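3.2 Restituição parcial e registro fundiário no distrito de Irnen

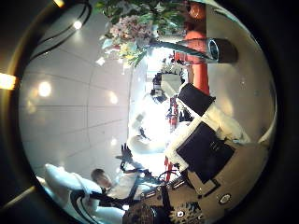 O segundo conjunto de processos analisado diz respeito às terras desapropriadas para a construção do entreposto de Gelport, no distrito de Irnen. Como no caso descrito na seção anterior, a desapropriação foi declarada de utilidade pública e a indenização foi paga em parcela única, com base no valor cadastral. O entreposto ocupou menos da metade da área. O restante permaneceu em nome do município e foi depois arrendado a particulares, entre eles a Stundance, que manteve ali um clube e um salão de eventos (Figura 1).

O arquivo municipal conserva 314 processos individuais de desapropriação. Desses, 12 não trazem o laudo de avaliação e foram excluídos da comparação de valores, embora tenham sido mantidos na análise das partes. Os processos restantes seguem um formulário único, com a identificação do proprietário, a descrição do lote, o valor oferecido e a assinatura de aceite ou a remessa ao tribunal. A remessa ao tribunal é rara. A maioria dos proprietários assinou o aceite na primeira convocação, o que a literatura costuma ler como indício de concordância. Kivi discorda dessa leitura e observa que o formulário não informava o prazo para recurso.

A família Akgül é a única cujos herdeiros levaram o pedido de devolução até a última instância. O lote original tinha 1.623 metros quadrados e incluía uma casa de moradia, um poço e um pomar. A petição sustentou dois argumentos. O primeiro era o desvio de finalidade, já que o terreno nunca foi usado pelo entreposto. O segundo era a diferença entre a indenização paga à família e a paga aos vizinhos do lado norte, proprietários de lotes semelhantes. O tribunal acolheu apenas o primeiro e considerou prescrita a discussão sobre o valor.

A decisão determinou a devolução do imóvel, mas não resolveu a situação do arrendatário. O município propôs então um acordo pelo qual os herdeiros receberiam a propriedade e assumiriam o contrato de arrendamento vigente, com 10 anos a cumprir. O acordo foi assinado em janeiro. Pelos seus termos, o aluguel passou a ser pago diretamente à família, sem reajuste retroativo, e o município ficou isento de custas.

Do ponto de vista registral, a solução adotada é pouco comum. O cartório não cancelou a matrícula aberta em nome do município; averbou a transmissão à margem e manteve a cadeia dominial completa. Isso significa que a desapropriação continua visível no registro, o que tem efeito prático em caso de venda, pois o comprador toma ciência da origem do título. Nos demais lotes arrendados não houve averbação semelhante.

Figura 1. Interior do salão de eventos em Irnen. Arquivo de Indrek Kivi.

Resta examinar se o precedente alcança os proprietários que assinaram o aceite sem ressalva. A questão é tratada na seção 3.3, a partir das minutas da câmara municipal.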